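ROB 505: Learning from Demonstration
Handout 3, Teaching by Hand and Teaching by Remote
Instructor: Meron Woldemariam
Lab assistant: Natnael Gebru
Revised 7/8/23

Read this before lab. Last term people read it after lab, and the lab report is harder to write that way round.

1. Two ways to show a robot something

Kinesthetic teaching means you take hold of the arm and move it. The motors go slack enough to let you, the joint encoders write down where everything went, and the robot gets a recording of its own body doing the task. It is easy to learn and hard on the shoulders. It also puts you right in the middle of whatever the camera is looking at, so a policy trained on those images may come to believe that cups are picked up only in the presence of a graduate student.

Teleoperation means you stay out of it and drive. In this course that is the Cladier hand controller, with one trigger for the gripper and a clutch button under the thumb. Hold the clutch and the arm follows you. Let go and it stops, and you can put your hand somewhere more comfortable. Everyone forgets the clutch. You will reach farther and farther until you are standing on one leg, and then Natnael will come over and remind you of it.

You lose touch almost entirely. The controller buzzes when the gripper current rises, and the buzz means "something is between the fingers." It has no opinion on what.

2. What gets recorded

Each episode holds joint positions, gripper opening, controller pose, clutch state and the camera stream. The clutch state matters more than it looks. If you leave it out, the long pauses where you were rearranging your feet become part of the lesson, and the robot will learn to hesitate with great conviction.

Episodes are capped at 3000 time steps. If you hit the cap, the episode is saved as a failure, however close you were.

3. What a good demonstration looks like

Slow, a little boring, and the same speed throughout. Approach from a direction the arm can leave by. Close the gripper once. If you miss, back off and try again in the same episode, and label it as a recovery. Recoveries are useful. Fumbling for half a minute with the trigger fluttering is less useful, and we can see it in the gripper plot.

Vary your starting positions on purpose. People think they are varying them. Then we plot them and find a single dot, slightly smeared.

4. Lab exercise

Work in pairs, one driving and one labeling, and swap halfway. You owe 18 episodes per pair in the Itley kitchen, our simulated one. Nothing in it can be broken, though the Asfaw physics engine will sometimes fling a thing across the room to express disappointment.

a. Load the kitchen and home the arm. Check that the clutch indicator is off before you pick up the controller.

b. Drive to the round reddish-brown disc and grip it between the two fingers. Keep the knife block and the scale out of your path.

c. Stop with the disc held up near the right end of the counter, tilted, with the rest of the counter left as you found it. Mark this point as a keyframe. 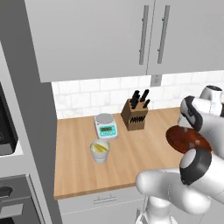
d. Lower the disc to the wood and open the gripper fully before you back away. A half-open gripper drags the disc along with it, and then you have demonstrated dragging.

e. Label the episode success, recovery or failure. "Sort of" was removed from the menu in October.

5. What to hand in

Upload your episodes to Plurunent under your pair name, with one page answering the following: where did your two driving styles differ, and which of you would you prefer the robot to learn from? Please settle this between yourselves before submitting. Meron does not mediate.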